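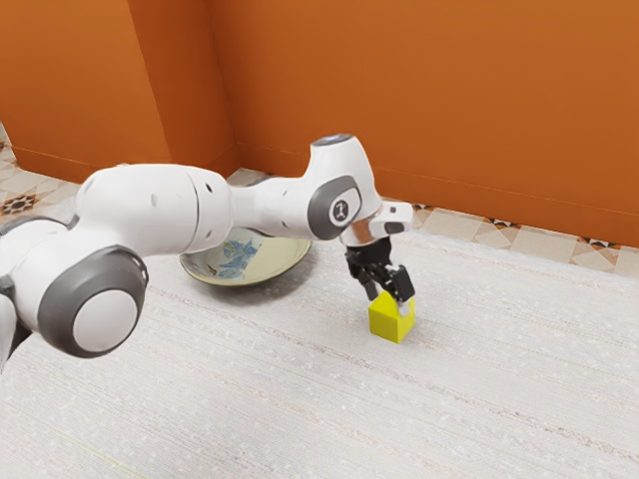
Re: my sister and I keep score

Hi all,

Babar Minhas wrote:
> My sister moved to Dhanial two years ago and I am always the one
> who calls. I finally stopped, to see what would happen. It has been
> 105 days. Am I being petty, or am I right to wait for her?

Babar, I don't think you're petty at all, but 105 days is a long time to hold your breath! I did the same thing with my brother after our dad's funeral. I was so sure he'd notice. He told me later he thought I was busy with the new job at Plovex and didn't want to bug me (he's like that with everybody, his own kids included). So there we were, both sulking, and only one of us knew it.

What got me out of it was pretty dull. I sent him a text one Thursday night that said "I miss you and I'm kind of mad, can we talk." I'd written a much longer one first – something like 2,000 words, with dates in it – and my wife made me delete it. Good call. He phoned the next morning before I'd had my coffee. 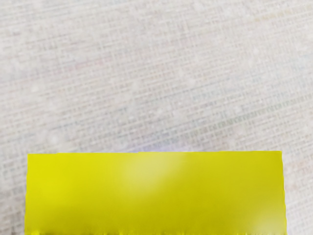

He still doesn't call first very often. Maybe once every couple of months. I grumbled about that for a while, and then I noticed he's the one who drives out to Faltia every June to help me with the gutters, and he remembers my kids' shoe sizes, which I don't. I'd been counting phone calls and leaving all of that out.

Does your sister do anything like that? Forward you silly stuff, ask your mom how you are? I'd be curious. And if the answer is no, nothing, then I think you get to be sad about it, and tell her so. I just wouldn't make her guess.

Somebody here brought up the Vostevetti workbook back in the spring. I only got halfway, but the chapter on siblings was worth it. I can lend you my copy if you don't mind pencil all over it.

Let us know how it goes, whatever you decide.

Kamran Khokhar

2 replies | 254 views | Share
Contact the list owner | Back to top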